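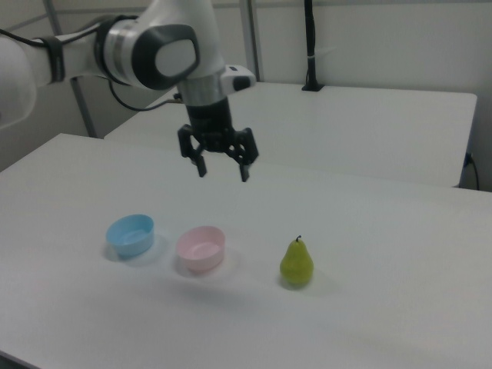
4 台面颜色与局部照明

前一节讨论的是房间整体照度,本节只谈台面。在共用工作间里,使用者的视线大部分时间落在台面及其周围很小的一片区域,台面反射的光对视觉舒适的影响往往大于墙面和天花板。以往的照明设计多按地面或假想水平面计算照度,台面本身的颜色和光泽通常留给采购部门决定,设计文件里很少写明。

本研究的现场工作在Fandamine的两处共用工作间进行,分别记为甲室和乙室。甲室朝北,窗面积较大,白天以天然光为主;乙室位于建筑内侧,没有直接外窗,全天使用人工照明。两室灯具均由Stamier供货,型号相同,安装高度略有差别。台面分为白色、浅木色和深灰色,白色台面的一例见图2,台面上方为一台机械臂。浅木色台面表面有细纹,光泽较低;深灰色台面为哑光处理。

现场记录由Mitiku Nigatu负责,分为照度测量和使用者自评两部分。照度在台面中心和四角测取,测量时关闭个人台灯,窗帘保持使用者当时的状态。自评采用7级量表,内容包括台面是否刺眼、小字是否容易辨认,以及工作一段时间后眼睛是否疲劳。量表在使用者离开座位前填写,填写时不告知当天的照度读数。甲室的天然光随天气变化明显,因此在分析时把阴天与晴天的记录分开处理。8月的记录单独列出,原因是该月甲室窗外架设了脚手架,部分时段采光受到遮挡。

从自评结果看,台面颜色的作用取决于光从哪里来。在乙室,白色台面得到的评价普遍较好,使用者认为纸张和小零件都看得清楚,抱怨主要集中在灯具正下方的座位,那里的反光会落在台面靠近身体的一侧。在甲室,晴天靠窗的白色台面评价明显下降,不少人在评语栏里写到需要把纸张斜放,或者在台面上垫一块深色软垫。阴天时这种差别基本消失。浅木色台面在两室的评价都比较平稳,没有特别突出的优点,也很少有人提出意见。

深灰色台面的情况稍复杂一些。处理白纸时,纸张与台面的亮度差较大,有使用者反映看久了不舒服;处理金属小件时,评价又比其他台面高。这说明台面颜色不能脱离工作内容单独评价。Feyisa早先的一份内部报告按房间用途规定台面颜色,我们的记录不支持这种做法,同一房间内上午和下午的工作内容可能完全不同。

照度本身也需要说明。台面中心照度低于300勒克斯时,三种台面的“小字辨认”得分都下降,深灰色下降最多。高于这一水平后,继续提高照度对得分的影响很小,白色台面的“刺眼”得分反而开始变差。由于乙室的灯具只能分组开关,不能连续调光,中间水平的数据点偏少,这里不对转折位置作更细的估计。

灯具位置的调整比更换台面便宜得多。乙室有4个座位在调查后期把灯具向侧面移动,使光从使用者的左前方或右前方照到台面,移动后这些座位的刺眼评价有所改善,小字辨认得分没有明显变化。甲室没有条件移动灯具,只在靠窗一侧试装了Orko的半透明卷帘。卷帘放下后台面的亮斑减弱,但几乎所有使用者都同时打开了顶灯,用电量的变化将在第5节中讨论。

本节结果有几点限制。首先,座位由使用者自行选择,偏好明亮环境的人可能本来就更常坐在窗边,台面颜色与个人偏好没有完全分开。其次,台面光泽没有用仪器测量,只按供货资料分类,而使用多年的台面磨损程度不一,实际光泽与资料可能有出入。再次,自评在离开座位前填写,匆忙离开的人漏填较多,漏填集中在傍晚时段,傍晚的结果应谨慎看待。数据表的最后一次核对日期为03/04/2022,此后收到的补填问卷没有纳入分析。

就台面选择而言,我们建议在没有外窗的房间优先考虑浅色低光泽台面,在窗边座位避免使用高光泽的白色台面。若台面已经购置,应先检查灯具与座位的相对位置,再考虑加垫或更换。墙面颜色对上述结果的影响在下一节与用电量一并讨论。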